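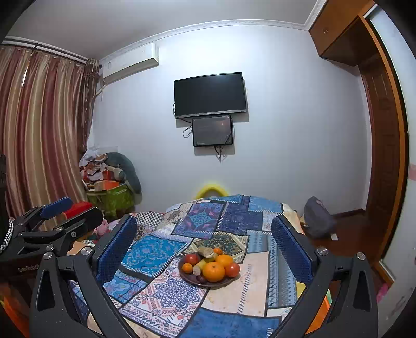

13th December – handheld collection, table tasks, shift notes

Bowl and cloth setup again, two grippers. Mixed fruit: two large oranges, smaller ones, a couple of red pieces, some small dark purple ones at the front rim. The patchwork cloth stays on the list of hard backgrounds. The blue pads stand out against most of it and get close to the blue patches.

Target for the site is 2,000 accepted episodes by the end of the month. Count in Serkden this morning: 163 for the fruit tasks, everything else logged separately.

Workload

Before November the operators sorted and packed on the Halluvano line and we scripted the arm from their notes. Now the same people record the motions themselves and the line runs with fewer hands. Roya Shahbazi put the change in plain terms at handover: the old job was tiring in the back, the new one is tiring in the wrist and thumb. Two operators have asked to go back to packing for part of the week. I have passed this on with no recommendation.

Proposed limit is up to 80 episodes per person per shift, with a change of hand posture between blocks. Ureck wanted a higher figure. Their estimate leaves out resets, and putting a bowl of fruit back in order takes longer than the pick.

Review

Rejections are still decided by the Mousavi script, and operators see only a pass or fail. Roya wants the reason code shown on the tablet. Agreed. People who packed for years can tell a poor grasp by feel and have no field to record it in. Added a free-text line to the form, to be read by a person at end of shift (me, for now).

Pay is by the hour and stays that way. An earlier draft from Ureck tied it to accepted episodes – struck out, copy in the folder.

Open

– Reason codes on tablet: ask for a date.
– Wrist complaints: start a log, names optional.
– Repeat fruit tasks on a plain cloth, same operators, compare rejection rate.
– Who resets the table when only one person is on shift?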